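**Bitter melon and green peppers: before they go in the pan**

Pick a bitter melon that is firm and pale green, with no yellow patches. Yellow means it is ripening, and the flesh goes soft when cooked. Peppers should feel heavy and squeak a little when you squeeze them.

Rinse both under cold water. A soft brush gets the grit out from between the ridges of the melon. Trim the ends, split it lengthwise and scrape out the seeds and white pith with a teaspoon. Slice thin, toss with a teaspoon of salt and leave it for 16 minutes -- longer if you don't like it bitter. Rinse and squeeze dry.

Cut the pepper in strips about as wide as the melon slices so they cook at the same speed.

Clear the counter by the stove first and keep the turner within reach.

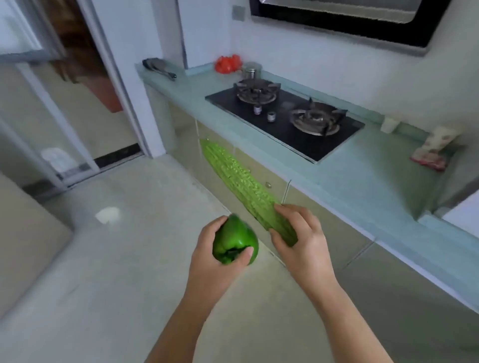 Melon goes in the hot oil first, pepper three minutes later. Tomatoes last, or everything stews.

Leftover raw melon keeps four days in the fridge, wrapped in a paper towel inside a loose bag. Peppers last longer if they go in unwashed. Waldemar Krajewska freezes his salted slices flat on a tray -- that works too.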